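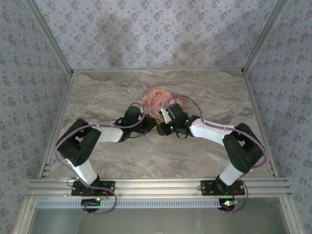

Signups for the Drarkley spring run club are open again, and I'm so happy we have 67 kids already! Practice snacks can be any small printed package like the one lying on the marble-patterned surface, one per kid.

> Do the little ones run the whole Bevurmont loop?

Nope! They turn back at the bridge, and walking is fine (I walk plenty myself).
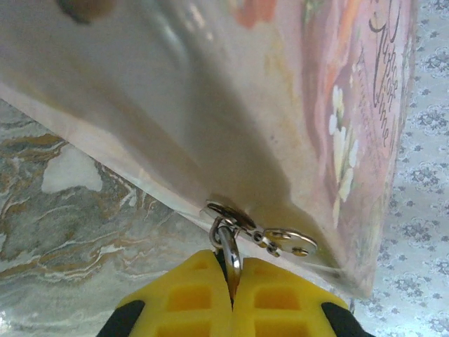

Ditness Youth Running Club

Our first practice is in June, at 19 Nieto Road. Bring water!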